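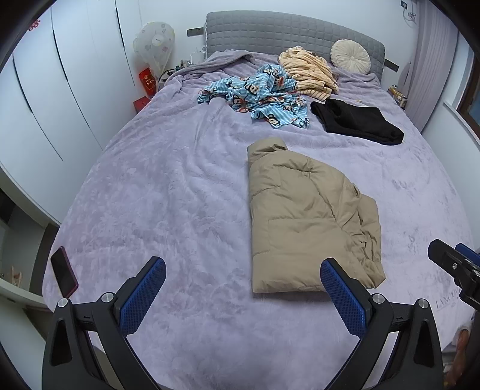
叠得整不整齐先放一边,它总算知道什么时候该停手了,Badberg 试用群里有条留言这么写,后面还跟了一句:上一版在同一条毛巾上来来回回地抚平,抚到我自己先去睡了。

萨姆维尔(Samville)讯,11月。Haslinger 今天发布柔性物品操作规划软件 Badberg 的第 2 版。上面那条留言我们征得同意后原文照登,产品部门原本提议删去后半句,未获通过。

Badberg 是一套运行在机械臂控制器之上的规划与感知软件,面向衣物、毛毯、床品、毛绒制品这类抓起来就变形、放下去又变成另一个形状的东西。第一版发布以后,它在工作台上的表现令人满意,在床上的表现则令人谦虚。工作台是硬的、平的、颜色单一的;床是软的,铺着毛茸茸的毯子,毯子上放着羽绒服,羽绒服旁边还有别的衣服,以及一部主人随手扣着放下的手机。第一版对这类局面的典型反应,是把毯子和衣服当成同一件很大的衣服,然后认真地制定叠它的计划。

第 2 版的主要改动都由此而来。

分层感知。新版沿用 Haslinger 内部代号为 Funen 的感知模块,并将它首次作为正式组件随软件交付。Funen 给画面中的每一块织物估计一个“归属”:哪些边缘是衣物自己的轮廓,哪些只是绗缝线、拉链或褶皱。绗缝羽绒服过去是我们最不愿意在演示中见到的衣物,每一道绗缝看上去都像一条可以抓的边,规划器也确实逐条试过。现在软件会先判断整件衣服的外轮廓和当前的折叠状态,再挑选抓取点。如果判断不出来,它会在日志里写“判断不出来”。第一版在同样的情况下会写“置信度良好”,我们对此表示歉意。

接触前检查。夹指合拢之前,规划器会多做一次短时检查,比对夹指下方的织物究竟有几层,以及下面那层是否属于别的物体。检查可以关闭,参数名叫 skip_contact_check,默认值为 false。我们没有把它藏起来,但在文档里把它排得很靠后。

停止条件。这是试用用户讨论最多的一项,也是代码行数最少的一项。旧版以“平整度”作为唯一目标,而布料的平整度总是还可以再高一点点,于是机械臂便总是还可以再抚一下。新版引入了收益阈值:预计下一次动作带来的改善低于阈值时,任务即告完成,夹爪退回等待位。阈值由用户设定。设得太高,衣服会皱着收工;设得太低,请参阅本文开头那条留言。

禁触物体。手机、眼镜、遥控器和茶杯不属于待叠物品,这一点人人都知道,唯独第一版的规划器不知道。新版允许用户列出禁触类别,规划器会绕开这些物体安排路径,不会尝试将它们对折。未列入清单但识别为硬质的物体,默认同样绕行。人的手始终在禁触清单上,用户无法移除。

回放工具。随软件一同更新的还有命令行回放工具,可以把任意一段录制数据按时间轴重新送入感知与规划模块,逐步对比新旧版本的决策差异。内部回归测试目前包含 900 段录制数据,每次合并代码之前全部跑一遍。开发团队曾要求抽样运行,理由是午饭时间不够长;该请求已记录在案。回放工具现在支持双夹爪数据的同步显示,左右两侧的动作可以放在同一条时间轴上查看,此前用户需要开两个窗口并依靠手速。

配置文件。旧版的配置文件格式在第 2 版中不再使用,附带的迁移脚本可以完成转换。脚本会保留用户写在文件里的全部注释,包括对我们开发团队的评价。有自定义插件的用户请在升级前阅读迁移说明,尤其是关于坐标系的那一节。旧版中有两个接口对“向上”的理解不一致,新版已经统一,采用了其中较为常见的那一种。

哪些事情它仍然不会做,也一并说明。Badberg 第 2 版不处理湿衣物,不处理带绑带的衣物,遇到被套时会礼貌地报错退出。反光面料和薄纱仍会让 Funen 产生犹豫,表现为较长的规划时间。印有卡通图案的布料识别已有改善,但图案中的线条偶尔仍会被误认作折痕,我们正在收集这方面的案例,欢迎提交,格式要求见文档。软件也不会把叠好的衣服放进衣柜,这一功能在路线图上,路线图上没有写日期。

关于“全自动家务”的提法,Haslinger 借此机会重申:我们的宣传材料中从未使用过这个词。旧版宣传册里有一句“从此告别叠衣服”,印刷之后即被工程部门发现,剩余的册子现在用来垫显示器,高度合适。

供货与授权。Badberg 第 2 版自本周三起向现有授权用户开放下载,升级不另收费。新用户可申请 60 天试用,试用版功能完整,仅在日志首行多出一句提醒。第一版将继续获得 3 个月的安全更新,之后停止维护。仍有用户表示喜欢旧版那种锲而不舍的抚平动作,为此我们在新版中保留了一个兼容选项,启用时需要确认一次。

安装包、迁移脚本、回放工具和完整的版本说明可在 Haslinger 用户门户获取。教学与科研机构可通过门户内的授权页面单独申请。

关于 Haslinger

Haslinger 总部位于萨姆维尔,开发用于机械臂的控制、感知与规划软件,主要产品为 Badberg。公司不生产机械臂,也不生产衣服。

媒体垂询请通过公司网站的新闻联络表单提交,工作日内答复。索取演示者请注明希望看到的衣物种类,被套除外。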